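Seit letztem Juli hängt bei uns ein Zettel neben dem Tisch, und der war anfangs wirklich nur ein Zettel: fünf Zeilen mit Kugelschreiber, davon zwei durchgestrichen. Inzwischen ist daraus eine ordentliche Sammlung geworden, und weil mich immer wieder Leute danach fragen, schreibe ich sie jetzt mal auf. Es geht um das Arbeiten mit Handgreifern, also um das Vormachen von Handgriffen, die später ein Roboterarm übernehmen soll. Vieles davon gilt aber genauso für jeden Basteltisch, und ein paar Sachen habe ich schlicht aus meiner Küche geklaut.

# Tischregeln für das Arbeiten mit Handgreifern

Stand: 19.02.2024

## Bevor es losgeht

Mein wichtigster Tipp ist langweilig: erst den Tisch abwischen, dann die Greifer in die Hand nehmen. Mit zwei Greifern in den Händen wischt es sich nämlich ziemlich schlecht, und man legt sie dann irgendwo ab, wo sie nicht hingehören. Ich nehme ein leicht feuchtes Mikrofasertuch ohne Reiniger und gehe danach trocken drüber. Wer unbedingt Glasreiniger nehmen will, sprüht ihn bitte ins Tuch und nicht auf die Platte (die Kabeldurchlässe sind sonst kleine Pfützenfänger!).

Danach kommen die Marker dran, diese Würfel mit den schwarzen Quadraten. Einmal von allen Seiten anschauen: Fingerabdrücke weg, keine Klebereste, keine abstehende Ecke. Bitte nie mit Alkohol schrubben, wenn man nicht weiß, womit sie bedruckt sind. Ich habe mir so einen kompletten Satz ruiniert und durfte neu drucken, ausschneiden, kleben, fluchen.

- Lampen anlassen, wie sie sind. Wer mittendrin das Licht umstellt, fängt die Serie neu an.
- Ärmel hoch oder gleich kurzärmelig. Weite Bündchen rutschen gern über die Marker.
- Armbänder und lange Ketten ab.
- Geschlossene Schuhe, auch im Sommer.
- Gegenstände erst hinstellen, wenn die Greifer schon kontrolliert sind.

Und dann die Grundhaltung! Locker an die Tischkante stellen, Ellbogen nicht durchdrücken, beide Greifer vorn am Tisch mit den Spitzen zur Arbeit. Aus dieser Stellung fange ich jeden Durchgang an und in ihr höre ich auch auf. Klingt pingelig, spart aber hinterher beim Sortieren richtig viel Zeit. 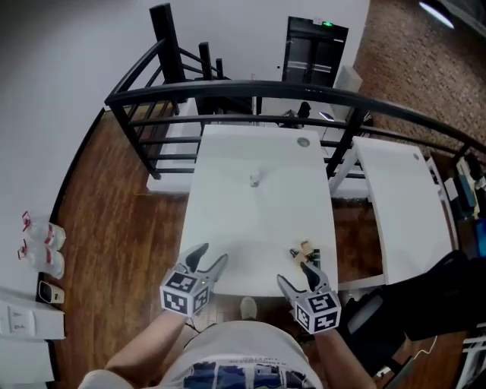

## Was auf den Tisch darf

Ich unterscheide zwischen Übungssachen und Privatsachen. Übungssachen stehen auf der Liste und dürfen auf die Platte. Privatsachen sind Handy, Kaffeebecher, Schlüssel, Müsliriegel, und die kommen woanders hin, Punkt. Mit dem Kaffeebecher bin ich streng geworden, ich war nämlich selbst die Schlimmste.

Glas ist erlaubt, allerdings mit Regeln. Ein Trinkglas bekommt seinen Platz eher zur Tischmitte hin und nie direkt an die Kante. Vor dem ersten Griff fahre ich einmal mit dem Finger über den Rand. Gibt es da auch nur eine winzige Macke, fliegt es raus. Und niemals ein fallendes Glas mit dem Greifer retten wollen - loslassen, Hände weg, fallen lassen, Besen holen.

Kleinteile liegen zusammen und nicht über den ganzen Tisch verstreut. Für Holzteile habe ich noch den Tipp, die Kanten ganz kurz mit 240er Schleifpapier zu brechen. Splitter setzen sich sonst in die Fingerpolster und man sucht sich dumm und dämlich, wieso auf einmal alles schief gegriffen wird.

Bei Fläschchen gilt dasselbe wie im Badschrank: Etikett dran lassen, Deckel fest zu. Ich drehe jeden Deckel vor dem Start von Hand nach, auch wenn ich das beim Wegräumen schon gemacht habe. Pipettenflaschen sind besonders tückisch, die sehen zu aus und sind es nicht. Zum Üben befülle ich sie ausschließlich mit Leitungswasser, und was mal Medizin oder Reiniger enthalten hat, kommt bei mir überhaupt nicht in die Übungskiste.

## Greifen, aber in Ruhe

Anfänger machen fast alle denselben Fehler: zu schnell hin, zu fest zu. Dabei ist das Zudrücken der kleinere Teil der Arbeit. Ich sage beim Einweisen immer, man soll sich vorstellen, man nimmt ein weich gekochtes Ei aus dem Wasser. Damit kann jeder was anfangen!

1. Finger ganz öffnen, und zwar bevor man in die Nähe des Gegenstands kommt.
2. Gerade heranfahren. Das Ding soll zwischen den Polstern stehen, bevor sich irgendetwas schließt.
3. Langsam schließen, bis beide Polster anliegen. Kurz warten.
4. Erst senkrecht anheben, dann zur Seite.
5. Beim Abstellen aufsetzen, öffnen, und erst dann zurückziehen.

Punkt fünf wird dauernd verschlampt. Wer beim Öffnen schon zurückzieht, nimmt das Fläschchen gern ein Stück mit, und auf einer glatten Platte kippt es dann schneller, als man gucken kann.

Der zweite Greifer hat in der Zeit übrigens auch einen Job, nämlich stillhalten. Er bleibt auf seiner Seite und in sicherem Abstand, Spitze Richtung Tisch, bis er gebraucht wird. Ich habe mir angewöhnt, beim Wechsel der Hände leise mitzusprechen (»links wartet, rechts greift«), und ja, das sieht ein bisschen seltsam aus. Hilft trotzdem.

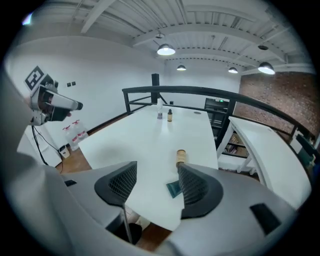

*Finger weit offen, Fläschchen dazwischen, der zweite Greifer wartet links.*

## Kabel und Boden

Kabel, die vom Greifer herunterhängen, brauchen Luft. Nicht um die Hand wickeln und nicht unter die Achsel klemmen! Ich lasse eine lockere Schlaufe und probiere vor dem Start einmal die weiteste Bewegung aus, die vorkommen wird. Spannt es dabei, wird umgesteckt und nicht gestreckt.

Für Kabel am Boden gilt: möglichst nicht quer durch den Laufweg. Geht es nicht anders, kommt eine Kabelbrücke drüber oder wenigstens breites Gewebeband, der ganzen Länge nach aufgeklebt. Klettband aus dem Baumarkt ist zum Bündeln zehnmal besser als Kabelbinder, das sage ich auch jedem, der zu Hause hinter dem Fernseher aufräumt.

Sprühflaschen und Getränke dürfen an die Wand, da stehen sie niemandem im Weg und man kommt in der Pause gut dran. Sprühköpfe auf »zu« drehen. Und einen kleinen Mülleimer in Reichweite stellen, wirklich, das ist die beste Anschaffung überhaupt.

## Pausen

Nach 17 Durchgängen am Stück ist bei mir Schluss, dann lege ich beide Greifer ab und schüttle die Hände aus. Die Zahl stammt von Špela Delić, die mir das alles beigebracht hat und die sie vermutlich gewürfelt hat, aber sie passt für mich erstaunlich gut. Wer vorher ein Ziehen im Daumenballen spürt, hört vorher auf. Kein Durchgang ist so wichtig, dass man sich dafür eine Sehnenscheidenentzündung holt, und ich weiß leider, wovon ich rede.

## Polster pflegen

Die Polster mit dem Rautenmuster sammeln in ihren Vertiefungen alles ein, was der Tisch hergibt. Ich gehe mit einer weichen, alten Zahnbürste und lauwarmem Wasser drüber, ein Tropfen Spüli ist erlaubt, dann mit klarem Wasser abtupfen und an der Luft trocknen lassen. Bitte nicht auf die Heizung legen und nicht föhnen! Die Elektronik bleibt dabei natürlich trocken, also Polster vorher abnehmen, wenn die Bauart das hergibt.

Glänzen die Rauten oder rutscht ein leeres Glas durch, wird getauscht - immer paarweise. Ein neues und ein altes Polster zusammen greifen einfach nicht gleichmäßig.

## Aufschreiben

Zu jedem Durchgang gehört eine Zeile ins Heft: Gegenstand, welche Hand, geklappt oder nicht. Missglückte Griffe werden mitgeschrieben und nicht heimlich gelöscht. Ist ein Glas umgefallen, steht da eben »Glas umgefallen«. Ich benutze ein ganz normales kariertes Schulheft, einen Bleistift mit Schnur dran und hinten im Umschlag eine Liste aller Übungssachen. Wer lieber tippt, kann natürlich auch tippen, nur bitte mit abgelegten Greifern.

Zum Feierabend dann Akkus raus, Greifer mit offenen Fingern in die Kiste, Marker nach oben, Deckel zu. Die Fläschchen stelle ich aufrecht dazu, das Glas wandert in ein Küchentuch gewickelt ins Fach daneben.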